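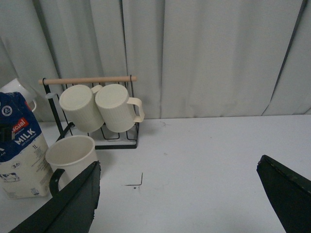 Selling other people's cups: a talk with the owner of Pandar

Posted 2022-05-07

The shop is two doors up from the post office in Provach, in what used to be a shoe repairer's. It sells second-hand kitchenware and nothing else. There is no furniture, no clothing and no books apart from a short shelf of cookery titles, and the owner says even those were a mistake.

"People come in for a saucepan and stand there reading about sponge cake for half an hour," she says. "Then they go home without the saucepan."

She opened Pandar 5 years ago after a long stretch working in a hospital kitchen. She had never run a business. What she had was a garage full of things she'd bought at clearing sales and a sister who wanted the garage back. She asked that her name be left out of this, and her sister's too, as the town is small and everybody who needs to know already does.

We talked on a quiet morning before opening. She had a box of cutlery to sort and kept at it the whole time, putting forks with forks and setting aside anything with a bent tine.

I asked where the stock comes from. Most of it is deceased estates, she said, or people moving from a house to a unit. Families ring her when the furniture has gone and the kitchen is still full. She drives out with flattened boxes and newspaper and usually does it in one trip.

"The kitchen is always last," she says. "They can decide about the piano. They can't decide about the drawer with the egg slices in it. So I get a phone call and someone says just take it, take all of it, and then they stand behind me and take half of it back."

She doesn't mind that. Her rule is that anything can come out of a box until the van door shuts, and on one or two occasions she has driven back with something after that. In April she returned a potato masher. The family had rung that night. It was a very ordinary potato masher, she said, with a red handle that had mostly lost its paint, and she'd already put it through the wash.

She pays a flat price for a kitchen, agreed on the spot after walking through it. The most she has ever paid is $600, for a farmhouse on the Mirani road where the pantry had cast iron in it that hadn't been touched for years. She made that back within the month. Other kitchens she has lost money on, mainly in the early days, when she bought too much glass.

"Glass is heavy, it breaks, and everybody's already got it," she says. "I'd see a nice set of tumblers and I'd think, well, somebody will want those. I had tumblers up to here."

What does sell? Baking tins, always. Cast iron, if it's flat on the bottom. Good knives go quickly, though she keeps them behind the counter and won't sell them to anyone she thinks is under eighteen. Pie dishes sell in winter. Big stockpots sell to people who make tomato sauce, and there are a lot of those around Provach at the end of summer. Colanders are slow. Fondue sets come in all the time and go out about once a year, generally to a share house.

Mugs are a subject on their own. She gets more of them than anything else and for a while she refused to take any. A box of mugs from a house might have two worth selling. The rest have company names on them, or say something about the world's best grandfather, or have gone brown inside. She used to take the leftovers to the tip and felt bad about it. These days they go in a crate by the door marked free, and the crate is normally empty by the end of the week. The football club takes a lot of them, and a potter out of town smashes them up for drainage in the bottom of his planters.

"I've come round on mugs," she says. "A mug's the one thing in the kitchen that people have feelings about. You'll use any old plate. But you go to someone's house and they'll say, oh, not that one, that's mine."

She thinks people choose a mug by the handle, whatever they tell you. She has watched them do it. They look at the colour first, then pick it up, and their face changes one way or the other. A handle that only fits two fingers will sit on the shelf until she marks it down. Thick rims are slow as well, except with older men, and she has no theory about that.

I asked about cleaning, which is the part of the job I would like least. She does it all herself in a laundry trough at the back. Everything gets soaked overnight in hot water and washing soda, then scrubbed, then rinsed twice. Tea stains come off with bicarb on a damp cloth. She doesn't use bleach on anything with a glaze that has fine cracks in it, and she won't sell a crazed cup for drinking. Those go on the bottom shelf with a card saying they are for pens or plants.

Burnt pans she is patient with. She boils water and a bit of vinegar in them, lets them stand, and does it again the next day. If a pan hasn't come good by the fourth try it goes to scrap metal. Wooden spoons and boards get washed quickly by hand, dried standing up, and rubbed with oil a day later. Anything wooden that smells of onion she puts out in the sun.

"Sun fixes most of it," she says. "It doesn't fix a lunchbox. I don't take lunchboxes."

Prices are on little round stickers and she sets them by feel. The dearest thing in the shop when I visited was an enamel roaster with its lid, at $81. I asked why not eighty. She said a man had once offered her eighty for it and been rude, so she put it up a dollar. She would probably take seventy from somebody pleasant.

That led us on to haggling, which happens more than I had expected. She doesn't mind being asked once. What she dislikes is the customer who finds a chip that she has already pointed out on the sticker and holds it up as if it were news. Every flaw is written down. "Small chip, base." "Lid doesn't match." "Leaks if you fill it past the line." She says the stickers are the only reason people trust the shop, and that she'd sooner lose a sale on a Tuesday than have someone come back cross.
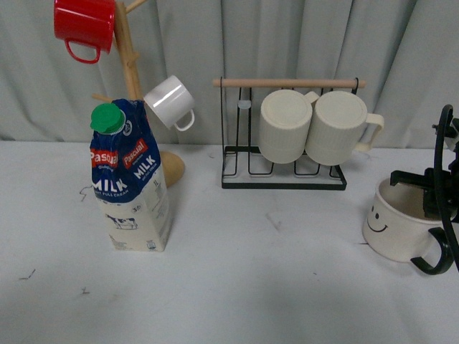
One regular reckons the prices have crept up all the same, and that a mug at Pandar used to be loose change and is now closer to what you'd pay for a new one at the supermarket. I put this to her. She didn't argue. The rent went up last year and so did the power, and hot water is most of what she spends on after the rent. She did say that a new one from the supermarket would be in her free crate before long.

The same regular would like her to open on Sundays. She won't.

For a while she tried selling online. A nephew of a friend set her up on Fivow, a listings site that was popular locally, and she photographed every item on a sheet on the back step and wrote out the measurements. It lasted one winter. The packing took longer than the selling, and two teapots arrived in pieces at the other end. She refunded both. One buyer sent her a photograph of the bits laid out on a towel, in order, like something dug up, and offered to glue it together if she would take five dollars off the next one. She did, and that customer has since driven up to visit the shop.

"I liked the people," she says. "I didn't like the tape."

She keeps a list by the till of what customers are looking for, in an exercise book with a pencil on a string. Some of the requests have been there since the first year. There's someone after the glass knob from the top of a coffee percolator, just the knob. Someone else wants a single saucer in a green pattern to replace one their mother dropped. When a match comes in she rings the number, and quite often the person has forgotten they ever asked. The green saucer hasn't come in. She has found the cup twice.

I asked whether she buys anything new for her own kitchen. Tea towels, she said, and the rubber ring for the pressure cooker. Her plates don't match. She has one good knife and sharpens it on the bottom of a bowl, a habit from the hospital that she doesn't recommend to anyone.

She has been asked to take on a second shop in a bigger town down the highway, in partnership with a woman who sells linen. She went and looked at the building and it was a good building, with parking and a proper sink. She's still thinking about it. The trouble is the driving, and the fact that she would have to let someone else do the pricing in one place or the other.

"I'd be ringing up all day," she says. "What did you put on the roaster? What did you put on the scales? They'd hate me by Easter."

By then it was close to opening time and there was already a couple outside looking at the crate. She finished the forks and tied them in bundles of 4 with kitchen string. The bent ones went into a jar. People buy those too, she said, for marking rows in the vegetable garden, and she charges the same for them as she does for the straight ones.

Pandar is open Wednesday to Saturday from nine until three. Ring first if you have a whole kitchen to clear, and leave the drawers as they are.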